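## 4. Lavar e arrumar os pratos Zira

O folheto que vem na caixa promete pratos "sem manutenção". Não conte muito com isso. Os passos abaixo servem para a linha infantil e para os pratos lisos.

1. Passe o prato por água logo depois da refeição. O molho de tomate mancha os tons claros, diga o folheto o que disser.
2. Lave com esponja macia e detergente neutro. As pastilhas "suaves" da Lakari são iguais às outras, só que mais caras.
3. Enxague os dois lados e insista no rebordo, onde a gordura fica agarrada.
4. Ponha o prato de pé no escorredor, inclinado, e deixe-o 15 minutos.
5. Seque com um pano antes de empilhar.

**Cuidado:** não use palha de aço nem pós abrasivos. Os riscos não saem, e o desenho impresso no centro é o primeiro a sofrer.

**Nota:** o fabricante fala em 18 meses de cor garantida. Guarde o talão, mesmo que duvide de que lhe sirva de alguma coisa.

### 4.1 Arrumação no suporte Dirner

1. Afaste as divisórias 2 cm. A medida de origem é apertada para pratos com rebordo levantado.
2. Pegue no prato pela borda e meta-o de lado, sem forçar.
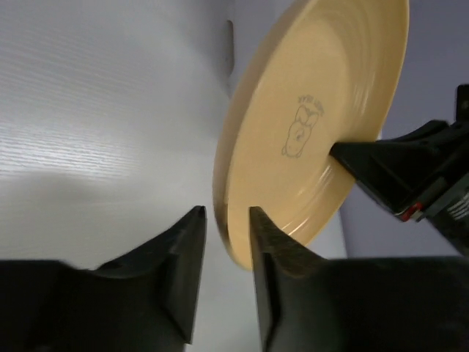 3. Vire todas as faces interiores para o mesmo lado. Se as alternar, os rebordos batem uns nos outros.
4. Não passe de 12 pratos por suporte. A embalagem anuncia mais, mas a base começa a ceder.

**Cuidado:** não pendure o suporte na porta do armário. Os ganchos incluídos aguentam panos e pouco mais.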